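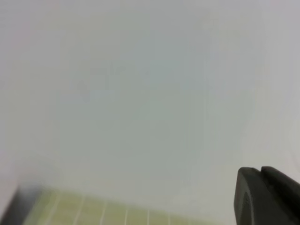 I have been putting off the magazines for two years. They came with me from the flat in Voddale in three banana boxes, went straight under the stairs, and stayed there through one leaking pipe and one houseguest who wanted to know if I was a dentist.

In October I finally ran out of room under the stairs, so the boxes came out and I made a rule. Every issue gets laid on the table, one at a time, and has to justify itself within 15 seconds. If I can't say why I kept it, it goes to the recycling center in Larumthorpe, where a man in a fleece will watch me throw it in the wrong bin.

The rule lasted most of a morning. The trouble with putting a magazine on a table is that a table is where you read magazines. I sat down to judge an old issue of Sasteck Home Quarterly and got up again forty minutes later knowing how to regrout a shower I don't own. Then I found the one with the rye bread recipe my sister swears I stole from her (I did), and after that the one with half a crossword filled in, in ink, in handwriting more confident than mine has ever been. Seven across was wrong.

I also had to stop and look up what people pay for these things, in case I was sitting on a fortune. I was not. One seller wanted 2,000 for a complete run in binders, and from the look of the listing he had wanted it for a long time. Everybody else was asking for the postage.

So I changed the system. There is now a keep pile, a go pile, and a pile for issues where I want one page and feel bad about the rest. The third pile is the tallest by a good margin. I bought a folder for the torn-out pages, an Ojala one with the elastic that snaps your knuckles, and have so far torn out a single page, badly, through the middle of the soup.

The checkered cloth stayed on the table the whole time, which I'd count as a mistake. It looks cheerful and it wrinkles if you so much as slide a magazine across it, and I slid a lot of magazines. I smoothed it down every time, too, as though company were coming. And since I was sitting there facing the wall for hours, I got to know the wall as well. There's a scratch on it, a thin slanting one with a little hook at the end, and I have now spent more time with it than with some of my cousins. Paint is on the list. The list is in one of the boxes, I think.
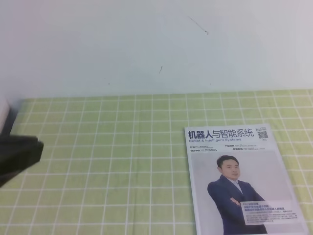
Joonas Ruotsalainen wrote in to say that I'm doing it backward: you should never open them at all, just go by the cover and be ruthless, and he cleared 40 in one evening that way. He then admitted he'd gone back out to the bin after supper for two of them – with a flashlight.

I tried the covers-only method anyway. It's quicker, I'll give him that. It does mean I may have thrown out the one with the good dumplings, and I'm not going out there to check until it stops raining.

Two boxes down. The last one is mostly catalogs.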